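Worneo tabletop recordings: frequently asked questions

Page last changed 10 Aug 2022

These are the questions we get most from people who have signed up to record for Worneo, or are thinking about it. If yours is missing, write to Pallavi Nishad at the project desk.

What is Worneo?

Worneo is a collection of short recordings of ordinary tabletop jobs: moving a cup, straightening a pile, plugging something in, putting a pen away. The recordings are used as examples for a learning system that is meant to carry out the same jobs. It is run by Vita, with recording rooms at Galanis and Bomness.

How many recordings do you have?

371 accepted so far, from both rooms. We stop the first round at the end of September, whatever the number is by then.

Do I need any technical background?

No. If you can tidy a desk you can record. The first half hour of your first visit is a walk-through with Nektarios Karagiannis at Galanis or Eirini Tsolakis at Bomness, and you can ask for a second one.

How long is a session?

A session is 18 recordings, with a break whenever you want one. Most people finish in a little over two hours. You can leave early and the recordings you have made still count.

What is on the table?

Things you would find on a desk or in a kitchen drawer. Each layout has a card with a number, and you set the table from the card before you start. The desk layouts use printed matter, a lamp and whatever cables come with it. We like objects that do more than one thing, so the desk lamp has sockets and USB ports in its base and a pen holder behind them.
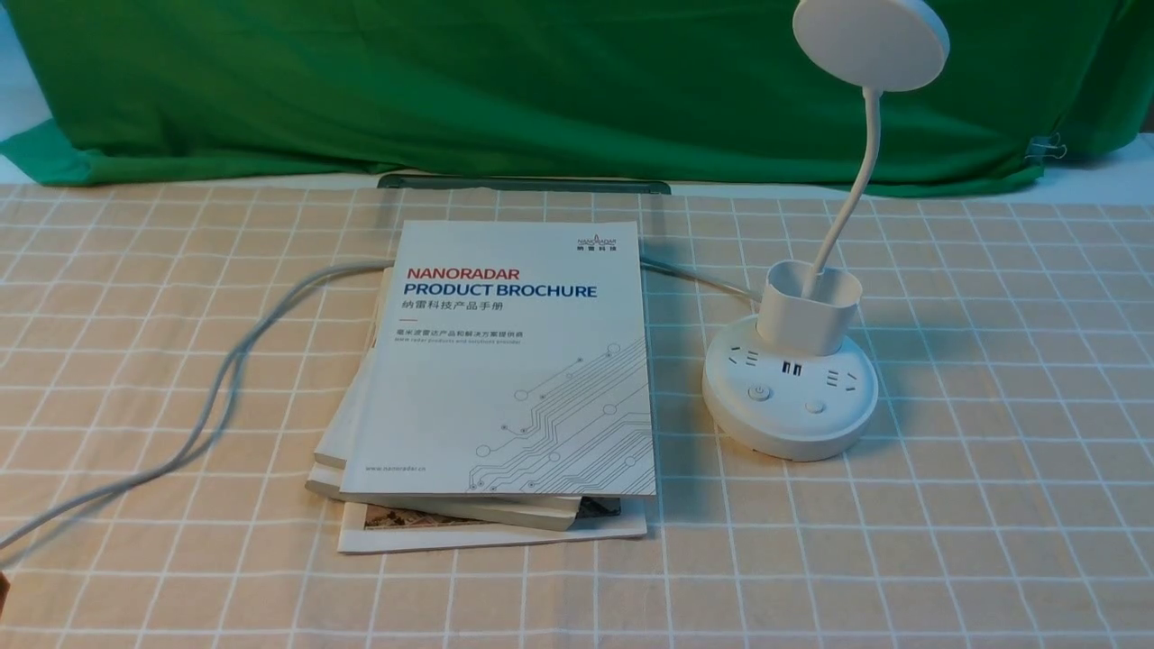 Photo: Grigoris Vrettos / Worneo

The pile of booklets is used for three jobs: squaring it up, taking the top one off, and moving the whole pile to the other side of the lamp. Start with the booklets uneven. If the pile is already neat there is nothing to learn from the squaring job, and the recording will be sent back.

Why the checked cloth and the green backdrop?

The green gives us a plain colour that can be swapped for something else later, so that the system does not come to expect one particular wall. Creases in it are fine. The checked cloth is one of 4 table coverings we rotate. Please do not change the covering halfway through a session.

Should I tuck the cable out of the way?

Leave it. Real desks have cables on them and we want the system to cope. The only rule is that the lamp cable must not lie over the booklets at the start of a recording. If it ends up there while you are working, carry on.

Does it matter what is printed on things?

Yes, a little. We use real printed matter, in more than one language where we can get it, because blank covers all look alike. The top booklet in the photo is a product brochure from Nanoradar, with its title in English and Chinese. We have no connection with the company. Please do not bring in letters, bills or anything with a private person's name on it.

What counts as a good recording?

One job, from start to finish, at a normal pace. Begin with the table still, do the job, then leave everything alone for a moment before you stop. Small fumbles are welcome as long as you put them right. If you drop a booklet and pick it up again, keep the recording.

What gets sent back?

Mostly these:

Two jobs in one recording
The wrong layout number
The job stopped before it was done
Talking that can be made out on the sound track

A recording that is sent back is not held against you. You will get a note saying which of these it was.

Can I do the same job the same way every time?

Please don't. Use the other hand, start from the other side, take hold of the booklet by a corner in one recording and along the edge in the next. Evangelia Christodoulou, who checks the desk layouts, would sooner have six different ways of moving a pile than 18 tidy copies of one.

Is there a limit on how much one person can record?

Yes, 300 recordings in this round. Past that, the collection starts to look too much like one person's habits.

Who sees the recordings?

The checking team at Vita and the people training the system. Sound is removed once a recording has been checked. You can ask for your recordings to be taken out at any time before the round closes, and you do not have to say why.

How do I book?

Write to the project desk with the room you prefer and two or three times that suit you. Galanis fills up quickly in the evenings - Bomness usually has mornings free. If you need to cancel, let us know the day before.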